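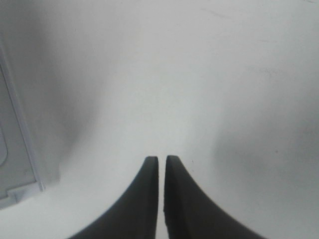
Pale gray, nearly all of it. That's February for you.

1 Feb 2021

New month, so I'm back at this diary after letting it slide for most of January. I had big plans to write every night and I think I managed four. Oh well! I'm in the kitchen with tea and a heel of toast and I want to get the bread business down before I forget which loaf was which.

The rye starter is finally behaving. I'd been feeding it plain white flour because that was all the store in Clenthorpe had, and it sulked for days (flat, smelled like nail polish remover, a gray puddle on top). Then on Saturday I dug out the bag of dark rye from Budden and gave it two big spoonfuls, and by bedtime it was climbing out of the jar. I had to put a plate under it. So that's settled, it's a snob and it wants the good flour.

Loaf one went in yesterday morning. I used the Ibarra book, which I love, except that every recipe assumes you get up at five and have nowhere to be. It wants a 12 hour rise somewhere cool. My only cool place is the back step, and the back step has a neighbor's cat, so the bowl went in the car overnight with a dish towel over it and a seat belt across the top. It rose fine! The crust was a bit pale for me and the bottom stuck to the pan, but the middle had real holes in it, and I ate three slices standing up before it had cooled, so I can't tell you how it kept.

Loaf two was today and it was a brick. I know why, too. I got on the phone with the gas company about the bill and forgot the salt, then added it late and kneaded it in a temper. You can taste the temper. Half of it is already cut up for croutons and the rest can be bread pudding if I find any raisins. Account number ends in 3069, I'm writing it here because I've lost the letter twice and they ask for it every single time.

The oven is still running hot on the left side. I turned the pan halfway through and that helped, but next time I'm going to start lower and give it longer. Ibarra says 90 minutes for the big rye and I don't believe it, but I'll try it once by the book before I start messing around.

Went for a walk after lunch to get out of the flour. Cold, no wind, the path down to Rivivstead all ruts and ice at the edges. I meant to go as far as the bridge and turned back at the gate because my boots are letting water in again. New boots go on the list, under the bread knife and the tooth I keep not calling about.

I keep thinking about July, when we ate every meal outside and I didn't turn the oven on for weeks. I complained about the heat the whole time – I have the diary pages to prove it – and now I'd give a lot for one evening with the back door open and tomatoes on the table.

Anyway. Starter's fed, 200 grams held back for tomorrow, jar on its plate. I want to try caraway seeds in the next one if there are any left in the tin. Need to buy salt, raisins, parchment paper, and call about the tooth.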